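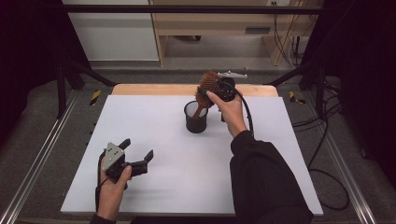

A subscriber writes that the item in our last issue got the order of the Rimovura reunion wrong: the split was announced before the vote closed, and everyone at home who voted for that couple was voting for two people who had already told the host they were finished. The subscriber would like to know whether those votes counted, and if they did, why.

They counted. The longer answer takes up the rest of this item, and it includes a correction. We said last time that the announcement came after the window closed. That was true of the feed we watched, and the subscriber was on a different one.

Readers who skipped season 2 need some background. Rimovura is the couples series on Limik, produced by Lau and shot at the rented house outside Ivham. It began the season with 11 couples, all of them together before filming, all of them asked to live apart for most of the week and meet only at set times. Couples leave by their own choice or by losing a viewer vote. The final pairs come back for a reunion special, part recorded and part live, and a last vote picks the couple who get the travel prize and the follow-up film.

The reunion ran 79 minutes without breaks on the ad-free tier. On the tier with ads it ran longer, and most of the trouble starts there. Limik does not delay the ad-free feed to let the other one catch up. The two start together and drift apart at each break. By the time the couples sat down for the last group interview, viewers with ads were behind by the full length of every break so far. The vote, however, opened and closed on one clock for everybody. The window was 30 minutes, and it was tied to the ad-free feed.

On the ad-free feed, then, the sequence was as follows. The window opened at the end of the recorded footage. The group interview began. The couple who had been the favorites in most fan polls were asked whether they planned to move in together, and one of them said they had ended things before the taping. The host asked the other to confirm it, and the other did. The window was still open at that point, with the on-screen marker in the corner. It closed during the next segment, after the apology to the other couples.

On the feed with ads, the marker went away before the interview reached that question. Viewers there saw a closed vote, then a break, then the split. We watched on this tier and wrote what we saw. We should have checked the other one first, and we have changed our viewing notes so that live specials are logged on both.

There is a third version. The replay that went up the following morning has no marker at all, and the interview has been moved. It now follows the result. A viewer who sees only the replay will think the couple finished second and then revealed the split, as if the result had brought it on. Neither live feed showed it that way. The edit is not labeled. The episode page says only that the program has been "adapted from a live broadcast," a line Limik has used on its live specials for some time.

As for the votes themselves, the published terms are short and fairly clear. A vote is valid if it is sent during the window, from an account in good standing, for a couple listed as eligible when the window opens. Eligibility is fixed at that moment. The terms list what can remove a couple once voting has started — a breach of the house rules, a false statement on the entry form, or a written request to withdraw — and a breakup is not on the list. The entry form asks whether the applicants are a couple on the day they sign it. It does not ask them to report a change, and the reunion contract, going by the version Lau posted with the casting call, does not either.

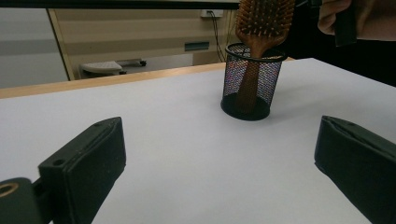
That leaves the question of whether Lau knew. The terms give the producer a general right to "adjust or suspend voting where fairness requires it," and a producer who learned of a split in advance could have used it. A short statement from the show's account said the production "became aware of the couple's decision during the live program." It did not say at what point in the live program, or who in the production it meant. The host's follow-up question came quickly and was well phrased, which some viewers have taken as proof of a briefing. We would not go that far. Asking the second partner to confirm is standard practice on a format like this one, and any host would have had the question ready for several kinds of answer.

The recorded part of the special is of more use as evidence. It includes a segment on each couple's life since the house, and for every other couple the segment has new footage of the two of them in the same place. For this couple it has two separate interviews and a group of clips from the season. Neither interview refers to the present state of the relationship. One of them uses the past tense twice, once about a vacation and once about cooking, and both could be read as ordinary past tense. An editor putting that segment together would have noticed the missing footage. It does not follow that the editor was told why, as people have work, illness and travel to deal with, and Lau's schedule for the pickups was tight by its own account.

Several readers have asked about refunds. Voting is free on both tiers, so there is nothing to refund in the usual sense. The paid extra votes that Limik tried out in the first season were dropped before this one. A viewer who took out a subscription only in order to vote is in the same position as a viewer who took one out only in order to watch: the subscription terms promise access to the service and make no promise about the content of a particular program.

Others have asked whether the winning couple's result is affected. It is not. They finished first with the votes for the separated couple counted, and they would have finished first with those votes thrown out. The open question is whether those votes, had they gone elsewhere, would have changed the order. Limik gives percentages for the top pair only, so this cannot be worked out from public figures. The third-placed couple have posted that they are happy with the outcome and would like people to stop tagging them.

On the breakup as such, we have little to report and do not plan to add much. Both former partners have posted short messages with near-matching wording, which suggests that they agreed the text between them or that one agent wrote both. Each asks for privacy. Each thanks the crew and the people of Ivham. Neither mentions the vote. Claims about a third person come from a single account with no record of accurate reports, and we are leaving them out until there is a second source. Readers who send us that screenshot will get the same reply each time.

One smaller matter concerns the follow-up film. The prize terms say it will feature "the winning couple and selected fellow participants." Under the contract, a participant can be selected without further consent for material already recorded, but new filming needs a new agreement. It is therefore possible that the separated couple will appear in the film through season footage alone, still together on screen. The same happened with a pair in the first season, whose scenes were used in a trailer well after they had both moved on, and the complaint that followed was not upheld. Limik has the film down for May, with no day given.

We have put four points to Limik and Lau: whether the vote clock will be matched to each feed on future specials, whether replays of live programs will note changes in running order, whether the entry form will ask couples to report a separation, and at what time on the night the production learned of this one. Limik has acknowledged the message. Lau has not replied. Any answers will go in the corrections column, in full where length allows.

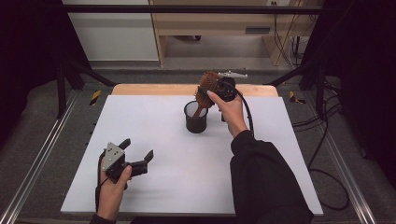 A hairbrush, handle down, at the black cup on the white board.

The running log for season 2 has been updated with times for both feeds, and the entry for the reunion now carries the note "sequence differs by tier." Earlier entries are unchanged, since the weekly episodes were recorded and went out with voting opened only after the end on both tiers. If you kept a log of your own on the tier with ads, please send us the start and end of each break. We are missing the one before the final interview.

Item closed for this issue on March 25, 2026.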